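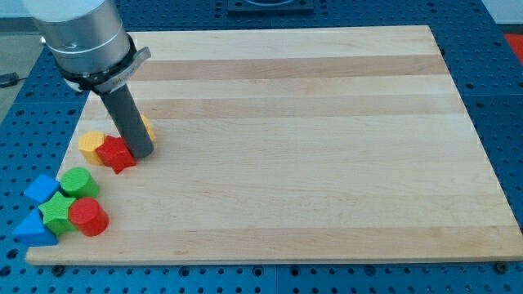
From: Margit Kocsis
To: toy-library list
Date: April 17, 2024
Subject: Re: Loose shape-sorter blocks, and what to do about the boards

Anca Ardeleanu wrote:

> I have gone through the returns shelf and we have a lot of wooden
> sorter blocks with no box to go back to. Some of the boxes were
> thrown out when the lids split. Do we want to keep the blocks as
> loose sets or put them in the spare parts bin? A second thing: can
> they go out on one of the big striped boards? Yaqin says the boards
> are for the train track only, but I have not seen that written
> down anywhere.
>
> Anca

Anca, all,

Please keep them as loose sets. The spare parts bin is already too full to find anything in, and a block that goes in there does not come out again. We lent loose blocks at the Assunção branch before we had any sorter boxes and families used them fine for stacking and for naming colors.

For a loose set I would go with eight blocks to a bag. It doesn't matter if two are the same color. I would want at least one star in each bag because those get asked for. If you end up with a bag that is all squares, swap a few with another bag before you label it. Please use the cloth bags with the drawstring, not the zip ones. The zips on the last batch were failing by November.

Label each bag "blocks, loose" and the bag number. The next free number in the catalog is 131. Don't write "sorter" on the label. Last year Godfrey had a family bring one back and ask where the rest of it was.

On the boards: the train track rule was mine and it only applied to the old painted ones, which chipped. The light wood boards with the strips can be used for anything dry. They are a good size for two children to share, and the blocks show up well against the pale wood. Keep play dough and paint off them. If one gets sticky, wipe it with a damp cloth along the strips and stand it on its long edge until it dries. Don't lay it flat on the radiator cover. We lost one that way when the glue opened up.

Cleaning the blocks: damp cloth, a little dish soap, dry right away. No soaking. Vsevolod tried a bowl of water with a few of the reds and the color came off on the towel. If the paint is flaking on a corner, set that block aside for me and I will sand and repaint it. I have nearly a full can of the yellow left and some red, but no green at all, so greens will have to wait unless somebody has a can at home. It needs to be the toy-safe kind.

I still have to answer Yaqin's question about replacing the boxes. The plain cardboard ones from Astton only come by the pallet, and we have no place to put them. I'll ask whether Cido would split an order with us.

Anca, if you can get the bags done before the next lending day, leave them on the lower shelf by the puzzles and I will enter them.

Margit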